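Search this site Go

Let the Robot Drop the Shirt

I love watching robots fold laundry, and I love it most when they fail. Our folding trial at Kirkby logged 409 attempts, and 13 ended with two arms pulling a shirt in opposite directions. Ututent, our control software, read the extra force as a slipping grip and squeezed harder!
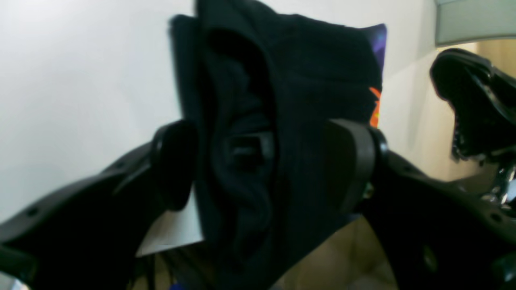 A torn seam is cheap. A sleeve isn't a wrist, though, and the same logic would squeeze either one. Black cloth makes it worse, in my view, as the folds are hard to tell apart and a bad pinch is easy to miss.

So let it drop things. Past a set pull, both hands should open, even if the success rate sinks. I'd happily take a pile of shirts on the table, and I think most people working on this would too.

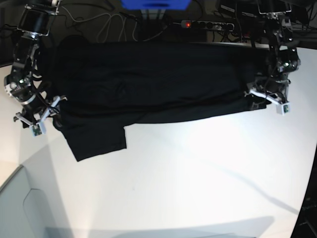 What I'd change first

Put the pull limit in the gripper itself, where a software update can't quietly raise it.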